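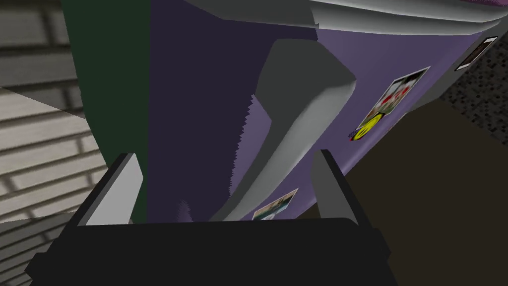
An open gripper just short of the refrigerator handle, in one of Tulura's simulated rooms.

The Long Way to Open a Refrigerator

At Tulura, a small robotics company in Pombridge, people spend their working day doing household chores in rooms that don't exist

Llinos Gwynne has opened the purple refrigerator more times than the one in her own house. She does it sitting on an office chair with a headset on and a controller in each hand, and when she moves her right wrist, a robot arm in a computer-drawn room moves its wrist too. She squeezes a trigger and two fingers close. She pulls back from the shoulder, slowly, the way she was taught, and lets the door come around.

Then she puts everything back and does it again. A full set for one task at Tulura is 200 accepted demonstrations. Gwynne's best shift so far is 48.

"People think it must be like a video game," she said when I visited in the spring. "It's closer to data entry. You get good at a motion and then you have to keep doing it without getting sloppy."

The company rents the upper floor of the old Howells furniture store, across from the bus station. The name is still on the front of the building. Upstairs there are four operator stations along the window side, each with a chair, two monitors and a square of carpet taped to the floor so that people with headsets on can feel with their feet where they are. There is one physical robot at the other end, behind a low barrier. It gets far fewer hours than the stations do.

Tulura's customers are companies that build two-armed robots on wheels and would like those robots to be useful in a home. The trouble is that "useful in a home" can't be written down as a list of positions. A factory arm can be told to go to the same point all day. A refrigerator in someone's house is wherever they put it, the handle is whatever shape the maker chose, and the door is covered in whatever the family has stuck on it. So the robot is shown. A person drives it through the task, every joint position and camera view gets recorded, and a learning program is trained on the recordings until it can produce similar motions by itself.

Most of that showing now happens in simulation. Aled Ifans runs the room side of the business, which means he decides what is in the rooms and how they are laid out. He came from a company that made interiors for games, and he says he had to unlearn half of it.

"In a game you put the effort where the player looks," he said. "The robot doesn't care if it looks good. It cares if the handle is really where the handle appears to be, and if the hinge swings the way a hinge swings. I've shipped rooms here that I'd have been embarrassed by in my last job."

He is honest about how they look. Edges are jagged. Large surfaces come out in one flat color. The refrigerator is lavender, with a smiley-face magnet on the door and photographs, because Ifans wants doors that aren't blank. A program trained only on clean white doors can be thrown by the first magnet it meets. His rooms also mix things a decorator would keep apart, and he will run blue floor tile right up against white planks without a second thought.

What the operator sees

The hardest part for new operators is the view. Nobody's own eyes sit where a robot's cameras do. A camera near the gripper looks out past the fingers, and when the wrist turns, the whole world turns with it. A refrigerator that was upright a moment ago leans over like a ship going down. The handle, which from across the room is an easy target, becomes a thick gray curve that fills the space over the fingertips.

Nia Nicholas trains new hires. She keeps them on a single arm for the first two days and has them do nothing except approach a handle and stop. They don't grip it. They come up to it with the fingers open, line up, hold still, and back away.

"Everyone wants to grab," she said. "They see the handle and close early and catch it with the tips. Then they pull, and it slips, and they pull harder. I'd like them to be bored with approaching before they ever close the fingers."

Her sister Ffion started as an operator and now reviews recordings. The two of them disagree about speed. Nia likes slow demonstrations and Ffion thinks slow ones teach the robot to hesitate. They have had this argument in front of visitors before, and they had it again in front of me, standing at the coffee machine. Their working compromise is that an operator may pause before contact but may not pause once the door is moving.

Reviewing is done at double speed on a large monitor, with the wrist view and the body view side by side. Ffion marks each recording as keep, trim or discard. A keep has one clean approach, one grip and a pull that follows the arc of the door. A trim usually has a few seconds of wandering at the start. Discards are anything where the arm drags the body, where the fingers pass through something they shouldn't, or where the operator got the door open by a trick that would never work on a real one.

There are plenty of tricks. Early last year an operator found that pressing a fingertip into the seam of the door would pop it open, thanks to a mistake in how the contact was calculated. It was quick and it looked fine from the body camera. A whole batch had to be thrown out, and Ifans now checks every door by hand before it goes to the stations.

The body view takes its own kind of practice. It shows far more of the room, along with a good deal of the robot.
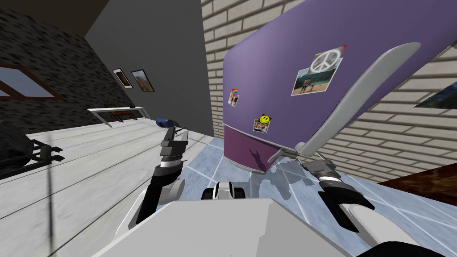 Both arms can be in sight at once, the left one reaching off one way while the right one works near the refrigerator, and a beginner will often forget whichever arm isn't busy. It stays where it was last put, sometimes high up with the fingers pointing at a wall, and the next time the body turns, it swings into a shelf. Nia has her trainees say "left parked" or "right parked" out loud before they start on anything. The habit sticks. Gwynne told me she once said it at home while carrying groceries.

Shadows are another thing people have to learn to use. There is no sense of touch at the Tulura stations beyond a buzz in the controller, and depth is hard to judge through a tilted camera. Experienced operators watch the shadow of the arm on the floor and use it to tell how close the base of the refrigerator is. Ifans had turned shadows off in the first version to save computing time. The operators asked for them back within the week.

By hand, on the real one

For some tasks the headset is skipped. Dilwyn Harries, the oldest person on the staff, spent his career repairing farm machinery before he answered an ad for a workshop technician. He looks after the physical robot, and he is also the person who teaches it directly, by taking hold of its arm and moving it.

The method is simple enough to watch. Harries presses a button that lets the joints go slack, so the arm holds its own weight but gives when pushed. He puts one hand on the forearm and one behind the wrist and walks it through the motion. The robot records where its joints went. When he lets go, it can play the motion back.

"You feel it," Harries said. "You feel when the latch on a door lets go, and you ease off. With the goggles they're guessing at that."

Teaching by hand has limits that he admits to freely. It takes two people if both arms are involved. The teacher's own body gets into the camera view, so the pictures from those sessions are little help in training. It is also tiring, and he does it in short stretches with a stool nearby. But for tasks where force matters, his recordings are used to adjust what was learned from the simulated ones. A drawer that sticks is a good example. So is a jar lid.

The software that ties the two together is called Hurkex. It was written in-house, mostly by people who have since left, and it is the subject of regular complaints. Its job is to take recordings from the stations and from Harries's robot and put them into one format. It also replays a simulated demonstration with small changes, moving the refrigerator a little or making the handle thicker, and checks whether the motion would still have worked. One good demonstration can be stretched into several that way. A poor one can be stretched too, which is the reason Ffion's discard pile exists.

How well any of it works depends on whom you ask and on which task. Ifans described doors as going well. Small objects on the floor are going less well, and anything with cloth he called "a different business." Tulura doesn't publish success rates, and the customers I contacted didn't want to talk about theirs. In the hour I spent at the barrier, the physical robot was asked to open a plain white refrigerator four times. It managed three of them. On the other attempt it closed its fingers beside the handle and pulled back with nothing in them, quite smoothly, at the right speed.

Harries reset the arm and wrote a line in a paper notebook. He keeps one in addition to the log in Hurkex, and he has filled several.

The company plans to add stations in October if a contract for laundry work comes through, and Nia has begun looking for people to run them. She doesn't ask for a technical background. Her best hires have been a hairdresser, a school bus driver and a man who used to ice cakes. She gives applicants a controller and a simulated handle and watches what they do in the first few minutes, mainly how they behave after a miss.

Gwynne, who was the bus driver, had 11 more refrigerators to do when I left. She had moved to the far station, where the chair is better.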